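Why Do Cables Tangle All by Themselves?
September
By the Emlow Kids' Page

Have you ever put a cable down nicely and found a knot in it later? I have, and I grumble every time! So I went looking for answers on the floor, where cables love to hide.
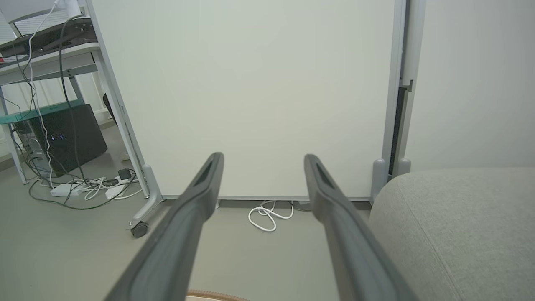

A white cable in a loose tangle on the floor.

A cable has a kind of memory. If it was wound up for a long time, the plastic outside gets used to being curly, so when you let go it tries to curl up again. Then there are the ends. Every time a loose end wiggles, it can slip over or under a loop — and that's how a knot begins. A long cable has lots of places to loop, so it tangles more easily than a short one.
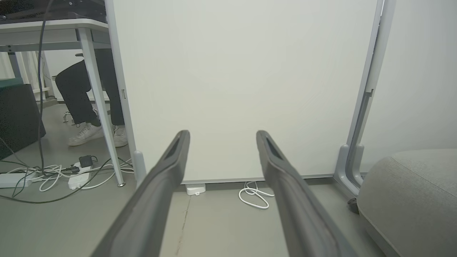
Akberg wrote in to ask whether headphone cords do the same thing in a pocket. Yes, they do! All that bouncing while you walk gives the ends plenty of chances to sneak through a loop.

What about cloth? A shirt bunches up too, but it's too wide and floppy to tie itself in a knot very often. Sleeves are the exception (mine come out of the wash hugging each other). You can usually fix a heap of laundry with one good shake, and I wish that worked on cables!
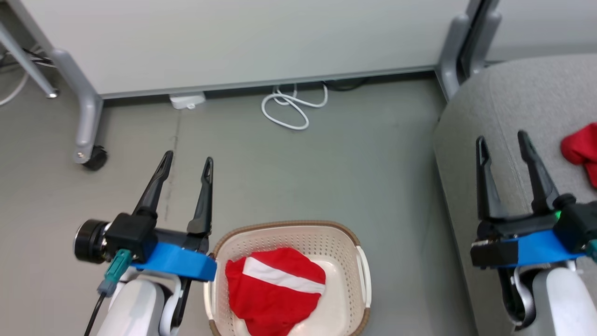

Red cloth in a laundry basket: crumpled, but easy to shake out.

Want to try it? Put a piece of string 60 inches long in a box, close the lid and shake it for a bit. Then do it again with a string that's only 2 inches long. Which one made a knot?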